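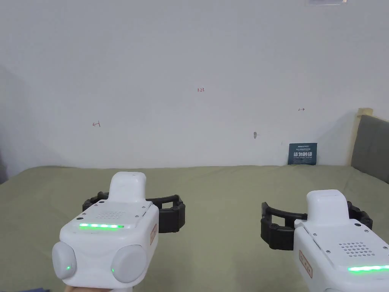
Bed making, the bad week

Posted 27 March 2022 in Gallery / Trumstead

I promised Vilmos I'd put something up about the bed making fault before we all forgot the details, so this is the gallery page for it, with more chat than usual. If you only came for Stan (our robot at the Brameck workshop - two arms, bad temper) he's fine, he's been switched off for most of it and has nothing to answer for. The trouble was all in the handheld pair.

Both grippers over the olive sheet, strips lit green. Click to enlarge.

That's the view you get for hours on end when you're doing beds: one gripper in each hand, the sheet, the wall. You stop seeing the wall after a while, red scribbles and all. You also stop seeing the green, and I think that's half of what went wrong here.

What we noticed first was Stan tearing a pillowcase. He'd been trained on the new batch of bed recordings and he kept pulling with his left arm before the right one had hold of anything. Kornél Kovács thought it was the arm and had the shoulder cover off (sorry again, Kornél, I know it was a horrible job getting it back on). The shoulder was perfect. We ran him on the old towel folding recordings and he was lovely, so it had to be the beds.

It took us far too long to put the left and right recordings side by side and just watch them. When I clapped the two grippers together, you heard the clap on the right and then, well after it, you heard it again on the left. 600 milliseconds apart! On a fresh start they matched. The gap only crept in after the left one had lost its connection for a moment and picked it up again, and when it came back it carried on counting from where it had left off, as if the missing bit had never happened.

And the lights? Green the whole way through. I was holding them, I was looking straight at them. We'd all taken green to mean "everything's all right", when on our set-up it only means "I'm on and I'm recording". The left one was recording beautifully, just in its own private time zone.

Vilmos Gulyás went back through the lot over two evenings. Out of that batch 29 recordings had the gap in them, nearly all mine, from the longer sessions at the far side of the bed. I'd like to blame the headboard but we tried it in the middle of the workshop floor with nothing near and it dropped out there too, so no.

The bit I'm less cheerful about is the safety side. A torn pillowcase is a pillowcase. But Stan pulls quite hard, and when the left arm went early Kornél was leaning in to straighten the corner with his hand under the cloth. He got a jerk and a red knuckle and was rather quiet for the rest of the afternoon. The stop button was on the bench behind me and it took me longer to reach than I'd like to admit. It now lives on a lead round the neck of whoever is watching, and hands stay off the bedding while either arm is powered. I moaned about the lead for a day and now I'd feel undressed without it.

What we've changed with the grippers:

Clap at the start and clap again at the end, jaws shut, over the bed where both can hear it. If the two claps don't line up the recording goes in the bin.

No recording longer than 5 minutes. My arms are very pleased with this one.

If either gripper drops out, even for a blink, both get switched off and started again together.

Cloltier, who wrote our recording software, have had the whole story with sound clips and have sent us a test version that is meant to shout when the clocks part company. I've done 8 sessions with it so far and it hasn't shouted, but then the left one hasn't dropped out either, so we don't know yet. Vilmos wants to force it by walking off down the corridor with the thing in a biscuit tin.

The old bed recordings are still in the shared folder with BAD in front of the name. Please don't train anything on them. I'm redoing the pillowcases next, then the fitted sheet, which I hate.

Comments are open, and yes, the pillowcase has been replaced.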